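机器人示教与遥操作 讲义四：示范数据到底教会了什么
授课：Laurențiu Zamfir

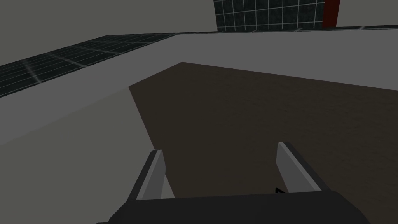 上一讲结束时有同学问，既然拖着机械臂走一遍就能记录轨迹，为什么还要花半个学期讲示教。我的回答可能让人扫兴：记录轨迹很容易，难的是弄清楚记录下来的东西有多少属于任务，有多少只属于当时那个操作者。

一、两种做法

手把手示教（kinesthetic teaching）：人直接推动机械臂，关节编码器记下位置。好处是力感直接，初学者十分钟就能上手。麻烦在于人的手和身体常常进入相机视野，策略部署时却看不到这些。另外，人推着机械臂走，关节力矩的读数里混进了人的力，拿来当监督信号要非常小心。

遥操作：人通过手柄、主从臂或键盘发指令。视野干净了，代价是延迟和深度感。只看腕部视角时，多数人会在接近桌面前停顿一下，再慢慢往下探。这个停顿会原样进入数据集，模型也会学会停顿。论文里偶尔把它叫作“谨慎的行为”，我看不出谨慎在哪里。

仿真里的遥操作还要多一层怀疑。摩擦系数是谁填的，接触模型用哪一种，夹爪合上时物体会不会轻微穿透，这些都会改变操作者的手法。人适应仿真器的速度很快，练上一下午，手上的习惯已经是仿真器的习惯了。

二、一个作业案例

去年课程项目 Prollach 用仿真遥操作采集抓取示范，共2219条，由2名操作者完成。训练后的策略在原始初始位置上表现不错，报告写得也很有信心。后来把物体初始位置的范围放宽，成功率明显下降。回头翻数据，两名操作者几乎都从同一侧接近，夹爪张开后的朝向也差不多。条数很多，覆盖面很窄。

同组随后试了另一种办法：只留16个起始位形，每个位形要求用不同方向各做几次，总量最多30条一组，分组检查后再合并。数据少了很多，放宽范围后的下降也没有那么厉害。我不打算由此得出“少即是多”，样本太小，而且第二轮的操作者已经练熟了，两个因素没有分开。

三、读论文时请追问

示范由几个人完成？失败的示范是删掉了还是保留了？删除的标准写在哪里？
动作频率和图像频率是否一致，不一致时怎样对齐？
测试时的初始位置由谁摆放？如果摆放者就是采集者，结果要打折扣。
“成功”怎样判定？夹起来算，还是放到位才算？

最后一条最常出问题。Jodis 和 Carbone 是我们课上用的两套任务脚本，前者以夹爪闭合且物体离开桌面为成功，后者要求放稳。同一个策略在两套脚本下的数字没法直接比较，每年仍然有人把它们放进同一张表。

四、作业

自选一个桌面抓取任务，在仿真中采集示范，手柄或键盘均可。提交原始数据，不要平滑，不要剪掉开头的空段。另附一页说明，写清你在操作中形成了哪些习惯，并指出其中哪些不应该被模型学走。只写“数据质量良好”的，退回重写。

十一月的讨论课在 Flakville 机房进行，请提前装好任务脚本，现场不留安装时间。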